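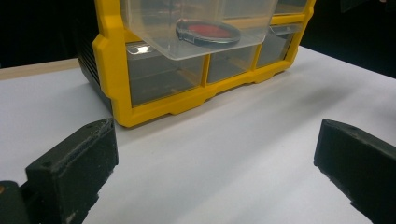
Small parts corner: the drawers are in

Quick one this month, I'm writing it between two other things and the tea's getting cold.

The yellow drawer cabinet is up on the white bench at Sesthorpe. Clear drawers, yellow frame, sits on its own little feet. Most of it is still empty and that's fine. Please don't fill it with whatever is in your coat pockets. We did that with the old biscuit tins and it took Musa Ajayi and me most of July to sort out what was in them. Never again. (One tin was all washers. Not one size of washer. Every size.)

The idea is simple. Stuff that gets lost goes in a drawer. Stuff that is too big to get lost goes back on the shelf where it always lived. If you're standing there wondering which it is, it's a drawer thing.

What's going where, so far:

Camera bits. Filters, caps, step rings, the hot shoe covers that come off in every bag. Top row. The red glass filter that has been living loose in the enlarger cupboard belongs here now. Lay it flat, one filter to a drawer until we get proper sleeves. They scratch each other, I have the proof and it cost me a good yellow one. If you have spare sleeves at home, any size, bring them.

Buttons and switches. Push buttons, toggles, the odd rocker off the Hayashi panels. A lot of these look the same from the front and are not the same round the back, so check the terminals before you drop one in with its friends. Anything cracked goes in the bin and not in "maybe useful". There is no maybe useful drawer. I was asked twice. 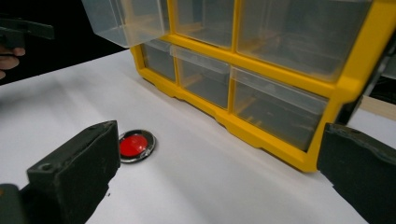
Labels, or the lack of them

Not done yet. The label tape we had dried out and wouldn't stick to the plastic, came off in curls by the next morning. Musa has ordered new from Arudby, 79 labels to a sheet, which is more than we'll get through this side of Christmas. Until then it's paper and masking tape on the front lip. Write big. Write what is IN the drawer please, not what you hope will be in it.

Some of you wanted color dots and some of you wanted words. We're going with words. You can see through the fronts anyway, so the label is mostly for the fiddly stuff where you'd otherwise be squinting at the thing through the plastic going "is that a nut."

Pulling the drawers out

They slide right out if you keep going. Handy when you want to take the whole drawer to your seat, less handy if you weren't expecting it. Two hands for the heavy ones. Put it back in the same hole, the sizes are close enough that you'll get one in the wrong place and only notice when it jams. And push it home when you're done. A drawer left hanging out over the row below is going to catch somebodys sleeve, and then we're all on the floor with a torch.
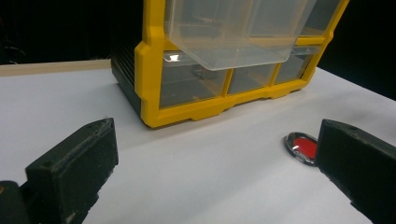
Same goes for leaving one piece out on the bench "for a minute." Small shiny things roll. If you've finished with it, drawer. If you haven't finished with it, there are saucers on the window sill, use one of those and put your name on a scrap of paper in it.

Sorting session

We'll go through the three remaining tins at the next open evening. Almost 3 years of odds and ends in there by my reckoning, some of it from before the Usix kit was given away, so there may be parts for machines we don't own any more. Those will go in a box by the door, help yourself. Bring reading glasses and a magnet on a string if you have one. Starts when the kettle's on.

Tweezers: we had two pair, now we have none. Check your bags.

Any questions catch Musa at the bench, or leave a note in the book. More on the solder fume thing next time, ran out of room.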